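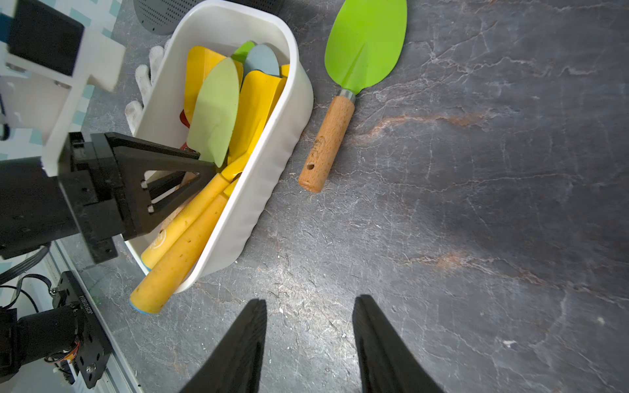 Garden Tools Tray, Data Card

This card describes the Garden Tools Tray set, one part of the Skilidlow collection of small household and yard objects. It was written by Nasrin Pakzad, and Dardo Olivares corrected the list of names. If you find a mistake, please write to one of us before you change the labels.

What is in the set

The objects are children's garden tools: trowels, shovels and a hand rake with three prongs. The blades are in several colors (yellow, green, red, pale blue). The handles are not all the same. Some are yellow plastic, some are wooden-colored, and one of the yellow handles ends in a light blue cap. The tools live together in a white plastic container, and each session is about taking them out of it or putting them back.

We kept the tools as they came to us from the Yazdani play garden, so please expect spots and small marks on them.

The tray

The container is rectangular with rounded corners and ribbed sides. In the files it is called "tray" and never "bin" or "box", even when the notes of the session use another word. The tools are longer than what is comfortable for it, and they lie over each other. For this reason one tool can be labeled as visible when only the tip of its blade can be seen.

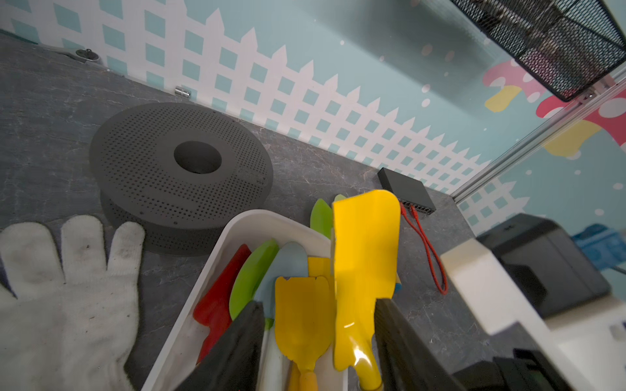
Other things on the table

The table has a gray top with a marble pattern. A work glove and a round dark gray object with a hole in the middle are also on it in many sessions. They have the labels "glove" and "round_gray". These things do not belong to the tray and should stay where they are. Afshin Azimi asked us to keep them in the label list, and we agree with him, as a table in a real shed is never clean.

Names of the tools

trowel: a blade with a curved scoop, any color
shovel: a flatter or wider blade
rake: three prongs
scoop: old name, found only in the first sessions. Read it as trowel.

The color in the label is always the color of the blade. The color of the handle goes in a second field. A green trowel with a yellow handle is written trowel, green, yellow. When the blade is between yellow and green, we wrote green. Zohreh Jafarzadeh does not like this rule and she may be right, but to change it now would break the older files.
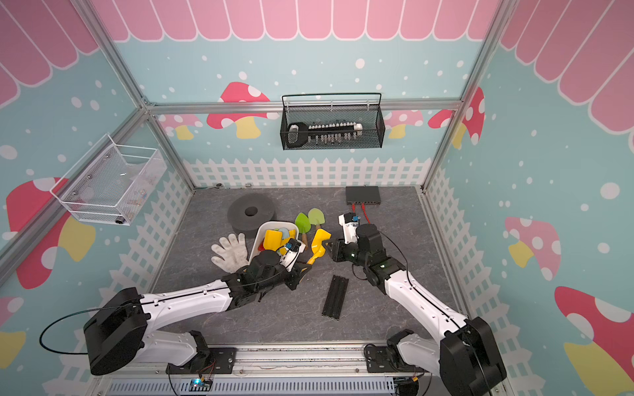
Size and folders

The set has 165 sessions and 4000 labeled stills. The folder "take_out" has 100 sessions. The rest are in "put_back", except 16 which we moved to "mixed", because the tools go in both directions there. Every session has one text file with the order of the tools, written by hand.

Known problems

1. Light blades can show a strong white shine, and the shape inside the shine is lost.
2. Two green tools side by side were sometimes given the same number. We repaired this in "take_out" but not yet in "mixed".
3. Small dark specks on a blade are dirt. Do not label them as holes or damage.
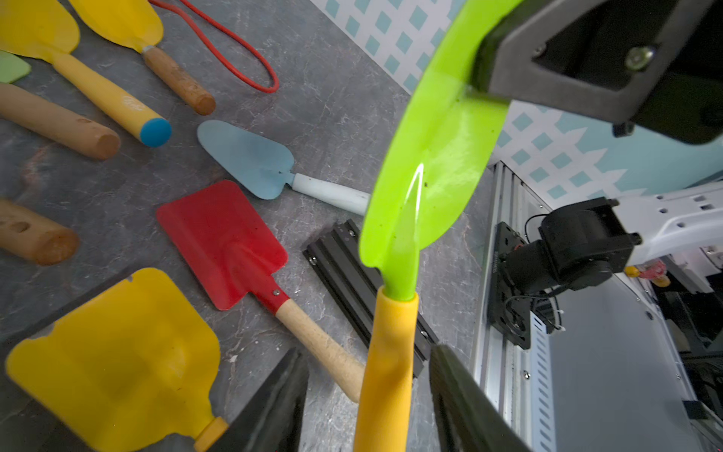
Use and contact

You may use the set for teaching and for research. Please name Skilidlow in your text. The next version is planned for July and will add the watering cans from Odau. For questions about the labels, write to Nasrin. For missing files, write to Angus Goodwin, who reads his mail on Friday.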